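Workshop notebook, 2021-02-03
Hide glue open time, cold bench trials

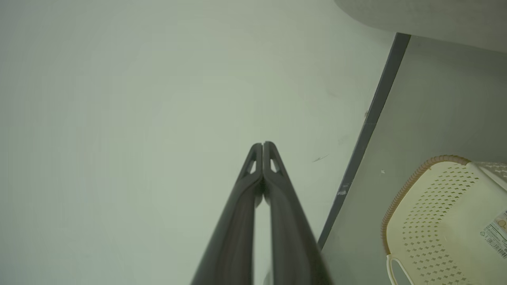 Hertta Ruotsalainen reckons the first batch was cooked too long and that any open time we record from it will flatter the additive. Fair point. Batch A set aside, fresh batch B made up this morning from the same bag of Zanurico granules. Soaked overnight in cold water at 1:2 by weight, then brought up in the double pot. Held at 60 degrees, lid on, skimmed once.

Aim is to find out how much urea we can put in before the joint strength drops off. The Rondotham chairs need more assembly time than plain glue gives. Eight tenons each, and by the time the fourth is home the first mortise has gelled.

Test pieces: beech, 40 mm wide lap joints, planed the same day, overlap marked with a knife line. Brush both faces, start the timer at the first stroke, close the joint when the film stops taking a fingerprint cleanly. That last part is subjective. Same person should do all of them.

Open time, batch B, seconds:
No additive - 52
Urea at 7 percent of dry glue weight - 292

The second figure is longer than I expected. The film stayed glossy well past the point where I would have called plain glue dead. It also ran off the vertical face, so the brush load needs to come down or the glue needs to go on thicker. Did not try salt. The old Arkberg shop sheet recommends it but gives no proportions, and I would sooner not have it near the steel pins.

Clamping: light pressure only, two clamps per joint, cauls waxed. Squeeze-out on the urea pieces was still rubbery when I pulled the clamps at closing. Plain pieces were hard and chipped off with a chisel. Left everything on the rack by the east wall. Do not move the plain ones next to the heater, they are meant to cure at shop temperature.

Hertta's other objection is that lap joints tell us little about a mortise and tenon, where the glue gets scraped off the cheeks on the way in. Agreed, but laps are quick to make and will rule out the worst mixes. Will cut proper joints from the Dauda offcuts once we have settled on a percentage.

To do:
- break the laps after a full week and note wood failure against glue failure
- repeat with half the urea
- check the pot thermometer against the kitchen one, it read low in April and was never sorted out
- label the jars properly. Two of them just say "glue"

Batch A is in the fridge, second shelf. Keep it for sizing end grain.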